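Okay, so the kitchen is finally coming together, you guys! We've been in the Waltumcombe place since August and I have been cooking out of boxes for way too long. Zoriana came over with coffee and no mercy, and between us we got through the drawers, the pantry and that one cupboard I was pretending didn't exist.

My favorite part is the prep corner. I'm a sucker for anything green (you know this), and I've been pulling out everything I own in that family and putting it together. The bowl is the kind that squashes flat, so it'll live in the skinny drawer when I'm done admiring it.
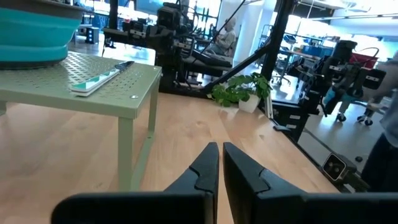
Teal bowl, patterned knife handle, sage green table with the holes punched in the top. Love!

The knife is my go-to for peppers and onions, and I like that handle so much I've been hunting for a matching paring knife. No luck yet! If you've seen one, please tell me in the comments.

Next up is the spice shelf, which is a disaster. I have three jars of cumin and zero paprika, and Zoriana has already offered to alphabetize. I'm letting her.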